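Folding day, and I've finally cracked it

If you had told me a year ago that I'd be writing a whole post about folding cloths, I would have laughed at you. And yet! I spent most of this rainy October weekend with a stack of table linens, and I loved every minute of it.

It started with the drawer in the dining room, which has been stuffed so full since we moved to Illwood that it only opens halfway. I pulled out everything and found tablecloths I bought back in 2000 (some of them never used, the price sticker still on one), plus a pile of thin cream ones that I adore and had completely forgotten about.

The thin ones have always beaten me. They slide, they bunch up in one corner, and by the third fold nothing lines up. My big discovery is blue painter's tape! I put a strip straight across the table and use it as my guide. Smooth from the middle out, get one long edge nice and straight, then fold toward the tape. It peels off when you're done, and a roll costs next to nothing.

I did 7 cloths on Saturday and 5 more on Sunday, and they all stack to the same width now. The same width! I keep opening the drawer just to look.

A few corners still want to crumple on me, so I flatten those with my palm before the first fold and again after it. Next up are the napkins, all 66 of them (we used to host a lot), and I'm thinking of trying a shorter strip of tape for those. If you have a good way to keep small squares from creeping, please leave it in the comments, I'd love to try it before the holidays.
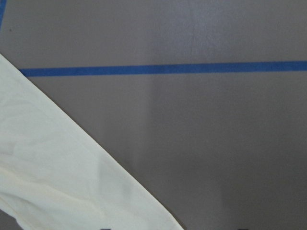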